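## About Kestenard

Kestenard packs snack boxes for offices, schools and waiting rooms. Declan Ó Dubhghaill set the business up in a unit behind the Perkley works, and we now send out 262 boxes a week.

Customers choose what goes in - biscuits, wafers, fruit, pouches - and we change the list every March. The smallest order is two boxes. Delivery is free on orders of 20 or more. 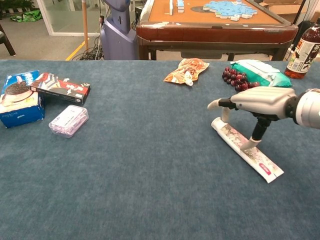

Perkley, March

Oreo cookies are on the table, next to a red, white and black snack box. The grapes are at the back by the orange pouch. To ask for a price list, ring the packing room before 2 pm.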